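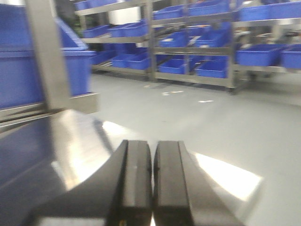
Kirsty Parsons wrote to ask whether she could still join if she only has a balcony, and since so many of you have wondered the same thing we thought we'd start there. Yes, Kirsty, you certainly can! Plenty of our neighbours along the Girkent side live in flats and bring their kitchen scraps over to the Stolia Street garden, where there's always a hungry compost heap waiting (and usually someone up for a chat).

What can I bring?

Fruit and veg peelings, tea leaves, coffee grounds, crushed eggshells, wilted flowers and torn-up cardboard with the tape pulled off. Egg cartons are lovely. If you're a keen juicer, please mix your pulp with some dry leaves first, as a whole tub of it goes to slime very quickly.

What should stay at home?

Meat, fish, dairy, cooking oil and anything from the litter tray. We also say no to bags labelled "biodegradable", which take forever in a heap our size and come out looking much as they went in. Citrus and onion are fine in small amounts, whatever your nan told you.

How much does it cost?

Membership is $10 a year for a household, and you're welcome to pay in coins at the garden or by transfer. Renters pay the same as owners. If money is tight, have a quiet word with Afia and we'll sort something out.

When is the gate open?

From 4 until dark in the cooler months, and a bit earlier once March is behind us and the evenings draw in. Members get the gate code by text.

My heap at home smells awful. What have I done?

Probably too much green and not enough brown, and it happens to all of us. Fork through a good armful of shredded paper or dry leaves, leave the lid ajar for a day or two, and see how it goes. If it still pongs after that, it may be sitting too wet, so check the drainage underneath.

Can I take some compost away?

Members can fill up to 5 buckets in spring. Bring your own buckets and a shovel if you have one, and do leave the sieve hanging where you found it.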